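Catalina Pereyra had the Harkham running on the bench in her garage by the first week of June. She'd paid $300 for the arm and printed the yellow fingers herself, 18 hours of it. Tonight it was to close on a cardboard carton and carry it to the shelf. She typed the command and kept one hand near the switch. 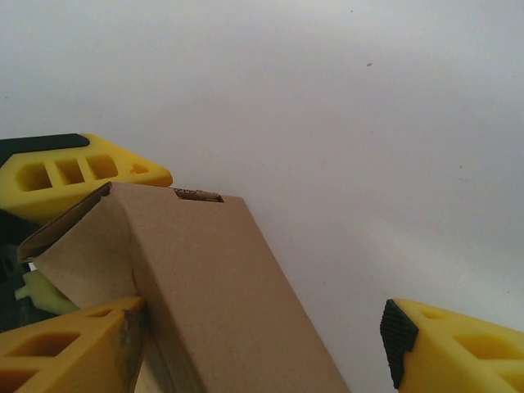

Mogens Kragh told her over the phone that she was squeezing too early. Centre it first, he said, then bring both sides in at the same speed.

"I've tried that."

"At what speed?"

"69."

"Try seven."

She changed the number. Her tea was on the washing machine, and she drank some of it before she pressed enter.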